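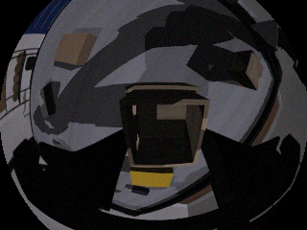
Rajkumari Joshi thinks written rules for a simulator are a waste of everyone's afternoon. Her words, more or less: nothing can get hurt in there, so why would you write down how to behave? She sent me that after my last post, and I've had a few days to think about it. I still disagree, but she made me look again at which rules we keep and why.

Some background for people who don't read every post. I work on the simulation side of Lillus, which is our name for a two-arm tabletop setup. We run it in a rendered room, drive the arms by remote control, save the episodes, and train on them. I'm responsible for the recording rules. They fit on one page, and they started as a list of things I was tired of fixing.

The first rule is that an operator does not start an episode until the table layout has been saved with its seed. We lost 55 episodes in August because the layout was being shuffled after the save, so the file said one thing and the recording showed another. The episodes looked fine. They just couldn't be replayed, and if I can't replay an episode I can't check it.

The second rule is about the wrist views. They are wide and badly bent at the edges, and the fingers take up a good part of them. New operators like to drive from the overview and forget the wrist view exists. The policy doesn't get that choice. So the rule says that the target must be visible between the fingers before they begin to close. If it isn't, back off and come in again. A slow approach is fine and a second approach is fine. A blind grab that happens to work gets thrown out.

Rajkumari's point is fair here. In a simulator a blind grab costs nothing. You reset and go on. But the model learns the grab, and later somebody puts that model on real arms with a real table under them.

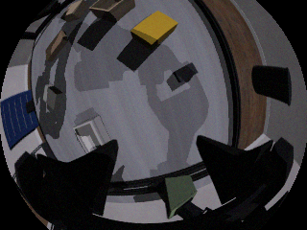 Shadows are the third rule, and the one I get the most complaints about. We keep them on. Maricruz Zepeda wanted them off for the first batch because it renders faster and the blocks are easier to pick out. I ran 400 episodes without shadows and the grasps were noticeably worse once we turned them back on. The arms would go for the dark patch next to a block. Since then, shadows stay on, and nobody changes the lighting in the middle of a batch. If you want different lighting, open a new batch and write it in the header.

The fourth rule is clutter. Objects that have no part in the task stay on the table. Sandoval, the older project, cleared everything except the target, and the model it produced was helpless as soon as there was a second box. I don't have a good number for how much clutter is right. I'd like one.

What isn't on the page is speed. I took the speed limit out in the spring because we had set it by guessing. Kiều Thân asked me on Thursday to put it back, and I think that's right, but this time I want the number to come from the real arms. If they can't follow a motion, we shouldn't be recording it. Until we have that number, the instruction is to move at a pace you'd be comfortable standing next to.

I also dropped the rule about episode length. It made people rush the last placement to get in under the limit, and we ended up with a lot of blocks let go too high.

Checks before a batch, as they stand now:

1. Load the layout, save it with the seed, then reload it from the file. If the objects moved, stop and tell me.
2. Run both arms through their range with the grippers open. Watch the elbows as well as the hands. Clearance to the frame legs has to hold for the whole sweep.
3. Look at the room from the overview before you switch to the wrist views.
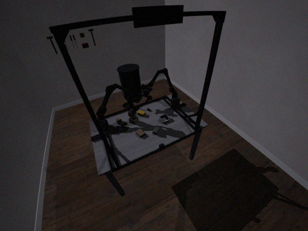 4. Write the lighting setting and your name in the batch header.
5. Record one throwaway episode and replay it to the end.

The replay takes 4 minutes. Hatice Sarıgül skips it when she's in a hurry and has been lucky so far. I'm going to make the software refuse to open a batch without it, probably next week, once the Honora export is fixed.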